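Clemura Plate Hire
Frequently asked questions

G'day, and thanks for stopping by. I'm Þórey Briem and I hire out mismatched secondhand crockery for weddings, wakes, big birthdays and the odd very fancy school fete. I get the same emails over and over (no complaints, I like emails!) so I've put my answers on one page. If yours isn't covered, write to me and I'll get back to you once the kids are in bed.

How many plates have you got?
At the last stocktake in August it was 972, counting dinner, entree and side plates but leaving out bowls, cups and saucers. It'll be a bit different by the time you read this. I'm at the op shops most weeks and I have very little self-control.

Can I choose the exact plates I want?
Sort of. You choose a colour family and I pull the plates. The families are Pastels, Blues, Brown and Mustard (very seventies, very popular with people who weren't there), Florals, and Whites and Creams. If there's one particular plate you've fallen in love with, tell me when you book and I'll put it aside for you, provided it isn't already promised to someone else.

Can I come and have a look first?
Please do! I'm in Drunach, in the long street behind the oval, and viewings are after 4 pm by appointment. Bring a napkin or a scrap of your tablecloth fabric if you have one, as it makes the choosing much quicker. Pale plates in particular can look completely different depending on what's underneath them.

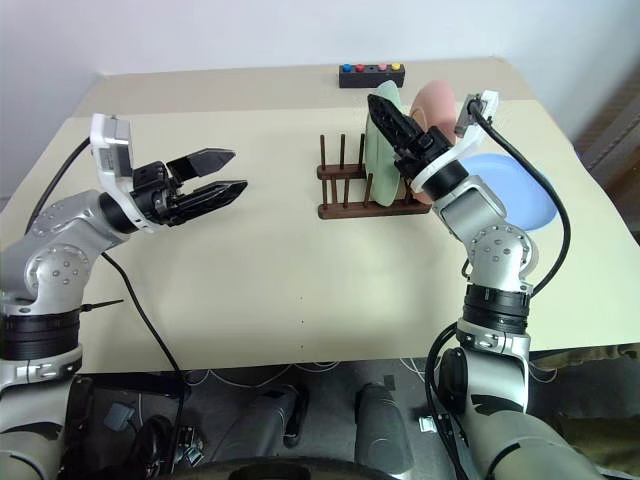

Cream tabletop, pale wall behind.

What size setting do you do?
The smallest order is 13 settings. A setting is a dinner plate, an entree plate and a side plate. You can swap the entree plate for a bowl if you're doing soup or a curry, just say so on the form. I used to take smaller orders and I was spending more on petrol than I was making, so sorry to anyone wanting six plates for a dinner party. Your local op shop is honestly your best friend there, and you get to keep them afterwards.

What does it cost?
Settings are $19 each if you want the full works, with plates, cup and saucer and cutlery. Plates only is cheaper, and how much cheaper depends on the mix, so send me your numbers and I'll do you a quote. There's a bond as well, which goes back to your account once I've unpacked the crates.

How long do I get to keep everything?
Seven days from pick-up. That gives you time to set up without a panic and time to lie on the couch afterwards. If you need longer, ask me before the event and it's usually no drama, except in spring, when the same crates might be going out again the next morning.

Do I have to wash up?
No! Scrape them, please, and put them back in the crates. I'd much rather you scraped well and left the washing to me than gave them a half-hearted go in a laundry tub at midnight. Halfdan Thoroddsen's crew did the latter at his fortieth and I was picking rice out of the foot rims for an hour. (Lovely party, though. The pavlova alone.)

One exception is beetroot. If you're serving anything with a lot of beetroot or turmeric in it, give those plates a quick rinse under the tap. Some of the older glazes have fine cracks in them and they'll drink up colour overnight.

Can they go in a dishwasher, microwave or oven?
If you're having a long weekend and want to reuse the plates between meals, handwash them in warm water with ordinary detergent. Anything with a gold or silver rim stays out of the microwave. None of it goes in the oven, even to warm up. I know your nan did it, and so did mine.

What if I break one?
It happens at nearly every event and I don't get cross. Wrap up the pieces, pop them in the crate marked Oops and I'll take a small amount off your bond, the same for any plate. The Oops crate isn't for shame, I just need to update my list. A friend of mine, Sigrún Kragh, takes the broken bits for mosaics, so even the casualties get another go.

Please don't glue anything. Someone always glues something.

Which plates look best with a plain table?
This is the one I could talk about all day. My own favourite is pale green on cream. It's soft without being sugary, it works in daylight and by candles, and food looks good on it, which you can't say for every shade of green. Salads, roast chook, lemon tart, all lovely. Blue is beautiful in a stack but I find it makes a brown stew look a bit grim. Florals want simple food and a plain napkin or it all gets very busy.

If you're nervous about mixing, go with two colours and let the shapes vary. If you're not nervous, order Pastels and throw the lot on.

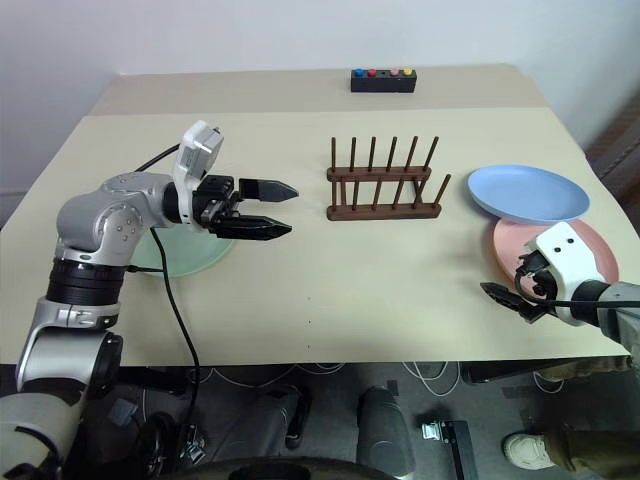
Mint green on cream.

Will they match?
No, and if you need them to, I'm the wrong person. I'd send you to Guðlaug Bergmann at Statance, who has proper matching white sets and can do really big numbers. She sends the mismatched people to me, so it all comes out even.

Do you deliver?
Within Drunach and out as far as Surdu, yes. I bring the crates to your door or venue but I can't carry them up stairs any more (knees). For anything further, you'll need to pick up. The crates fit in the back of a normal hatchback with the seats down. Please don't stack them more than three high, and put an old blanket under the bottom ones if you've got a gravel drive.

Do you set the table for us?
Not usually, but I can put you on to Arnar Fogh, who does styling and has used my plates often enough to know which ones wobble. Book him separately. He gets snapped up early for summer.

How do I book?
Fill in the form with your date, your numbers and your colour family. I'll reply with a quote and a rough photo of the mix, and a deposit holds it. Numbers can go up or down until a fortnight before, after which I've packed and would prefer not to unpack.

What if we have to cancel?
Tell me as soon as you know. If it's more than a month out you get the whole deposit back. Closer than that, I'll hold it as credit for another date, and you can pass the credit on to a friend if you like.

Do you buy plates?
Sometimes! Send me a photo of the front and the back stamp. I'm always short of side plates, and I'm full up on brown mugs until further notice.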